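**Oil or hard wax for a wooden tabletop?**

gitell_14

My tabletop is wood, warm brown, with the grain running the long way, and it gets used every day. I sanded a test spot to 400 and now I'm stuck — oil or hard wax? I don't want it shiny. 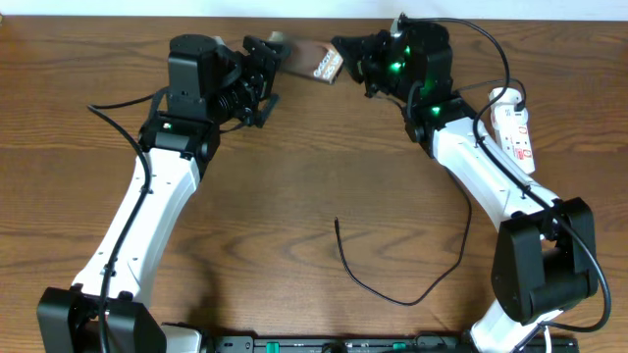

I'd like to finish it in one weekend if I can. Also, is 400 too fine?

villachwood

Yes, too fine for oil! Go back to 122 or whatever's close (120, sorry, typo) and wipe on two thin coats. Rub off the extra after 14 minutes or it gets gummy.

Jistodine

I used wax on mine, looks nice. Rings from mugs though.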